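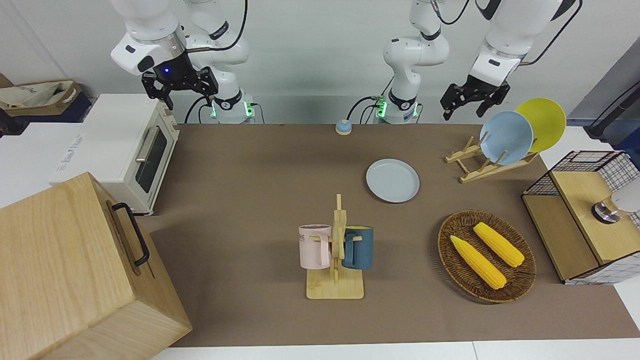
Re-waxing a canvas bag at home

My Belthorpe satchel started letting drizzle in last May, so I finally got the tin of wax out (I'd been putting it off for ages!). Brush the canvas down first and sponge off any mud with cold water, no soap. Let it dry overnight. Then rub the wax in with an old T-shirt, going heavy on the seams and the bottom corners, and run a hair dryer over it until the streaks sink in. I did 3 thin coats – one thick one stays tacky for weeks. Keep it off the leather straps, they want conditioner instead.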